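Wall-Mounted Tool Holders for the Home Workshop

Household and Workshop Guidance
Print this page | E-mail this page

Small hand tools are most often lost within an arm's length of the bench. A holder plate fixed to the wall gives each tool a place of its own and leaves the working surface clear. The following guidance is intended for residents who are fitting out a garage, basement or utility room, and for members of shared workshops who maintain a common bench. It applies to plates bought ready-made as well as to those made at home on a 3D printer.

Before choosing a plate

Lay out the tools used in an ordinary week and set the others aside. A plate filled with items that are seldom needed soon becomes difficult to use, and the everyday tools drift back to the bench. Tools used once or twice a year should be kept in a labeled drawer.

Measure each tool at the point where it will rest in its holder. For pliers and scissors, this is normally just below the pivot. For screwdrivers, it is the shaft immediately under the handle. Allow 2 mm of clearance in all directions. A holder that grips too tightly will pull at its fastenings each time the tool is removed.

Matching the holder to the tool

Narrow U-shaped slots are suited to flat tools such as steel rules, putty knives and small files. Where several are placed side by side, leave enough room between them for the fingers. Tools with sharp edges should be stored with the edge toward the wall or pointing down.

Box-shaped holders with an open top will take pencils, markers, hex keys and similar loose items. Deep boxes collect dust and metal filings and should be emptied at each cleaning. A box that stands well out from the wall should be placed at an outer corner of the plate, where it is less likely to be struck by a passing elbow.

Hook and C-shaped holders are best for rolls of tape, coiled cord and tools with a looped handle. The opening should face the side from which the user normally reaches. Left-handed users may wish to reverse the usual arrangement.

Fixing the plate

Plates may be mounted on masonry, wood or sheet metal, provided the fastening is correct for the wall. On ribbed or corrugated metal the plate should bear on the raised ribs and never span a groove at its fastening points. Use at least 2 screws, each with a wide washer. Do not overtighten. Plastic plates can crack around the screw hole, and the damage may not appear until weight is added.

Before drilling into any wall, confirm that no electrical wiring or water pipe runs behind it. Tenants should obtain written permission from the owner. Cables passing near the plate should be secured to one side so that they cannot be caught by a tool as it is lifted out.

Adhesive strips are acceptable for light items only. The surface must be wiped with rubbing alcohol and allowed to dry fully before the strip is applied. Adhesive is not recommended in unheated garages.

Arranging the tools

Place the heaviest tools in the lower row, close to the fastenings. Tools used most often belong between waist and shoulder height. Keep measuring and marking tools together, and cutting tools together, so that a missing item is easily noticed at the end of the day.

Labels should be placed beneath the holder, where the tool will not cover them. Giorgia Zanetti, who reviews bench layouts for the Ponik workshop program, advises new members to work with an unlabeled plate for several weeks first, as most people move at least a few tools during that time.

Cleaning and inspection

Dust the plate weekly with a soft, dry brush. Once a month, remove all tools and wipe the plate with a cloth dampened in warm water and a little dish soap. Solvents, acetone in particular, should not be used on plastic. Check each slot and hook for fine cracks, and retire any holder that has begun to bend forward. Plates in direct sunlight or near a heater should be inspected more often, as some plastics soften at moderate temperatures.

A full inspection of shared benches is carried out every February. Members who notice a loose plate before then should remove the tools from it and report the matter to Tomás Rebelo at the workshop desk.

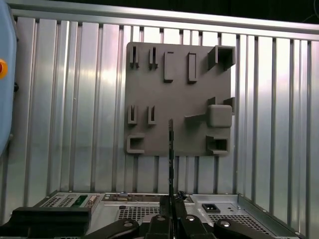 Gray holder plate with slots, a box holder and a hook, mounted on a ribbed metal wall.

Last updated: February
Contact: Ponik Household and Workshop Guidance, Room 199 | Copyright Ponik. All rights reserved. | Back to top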